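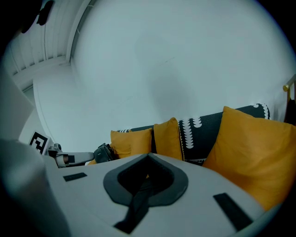
Gripper plate with ring and strap, sofa behind.

Monday, January. Floston Labor Company, muster roll against pay book

Continued from the last entry. Working from the Lumbantobing papers, box 3, with Vandana Dwivedi's transcript of the muster roll open alongside. Roll has 68 names. Of these, 42 appear in the pay book under the same spelling or one close enough that I am willing to call it the same man. The rest are still open.

Main problem is still the order of entry. The roll was copied out fair by one clerk, alphabetical by surname and then by date of enlistment. The pay book runs by section, and within the section by whoever stood in line. Two men with the surname Harrow are in different sections and have been merged in the old typed index. I have split them again in Flirkix and left a note on both records. Do not re-import the typed index until that note has been read.

Ink changes at folio 34 of the pay book. Up to there it is a brown-black with a fairly broad nib, after it a thinner blue-black, same hand as far as I can judge. The rate of pay changes on the same folio. Vandana thinks the folio marks the transfer from road work to the rail yard. I would want to see the transfer order first. The company diary has a gap of several weeks over the same period and the correspondence file picks up only after the move. Marked as "probable, no document" in the working chronology.

Checked the fold on the loose sheet between folios 34 and 35. It is a receipt for boots, signed but not dated, and it has offset onto the facing page. The offset is what Dinesh Bhatia read as a marginal note in his first pass. There is no marginal note. Corrected the transcript and sent him the reading.

Abbreviations, for whoever takes over the second half:

"tr." is transferred. "dis." is discharged in the roll but has to be discipline in the pay book, where it is always followed by a deduction. "h." is hospital. "n.f." I do not know. It occurs only in the third section and only beside men who are back on full pay by the next entry, so "not found" does not work well. Leave it as written and do not expand it.

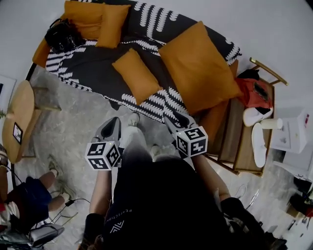 Went back over the officers' pages after lunch. The printed history (Furketti edition) has the company under a captain from the start. The pay book has a lieutenant signing every page up to the ink change, and the captain's signature only after it. Either the captain was on paper only for the first months, or the author of the history worked backward from a later list. I lean toward the second. The printed list has the same misspelled sergeant as the demobilization return, and that spelling is in neither of the earlier books.

Date format: the clerk writes day before month in the roll and month before day in the pay book. Flirkix took both as month first on import. Anything with a day of 12 or lower in the roll is suspect. Reset the import rule for the roll and reran it. Spot check against the originals came out clean for sections one and two. Section three still to do.

To do:
- section three dates
- ask Vandana whether the hospital register was ever filmed
- Dinesh to reread the two Harrow signatures side by side
- transfer order: try the rail yard correspondence before writing to anyone
- new folder for the boot receipt, keep its position noted

Recent entries
Demobilization return, first reading
Splitting merged names in Flirkix
Lumbantobing papers: box list, revised
Company diary, gaps and missing leaves
Notes on the Furketti edition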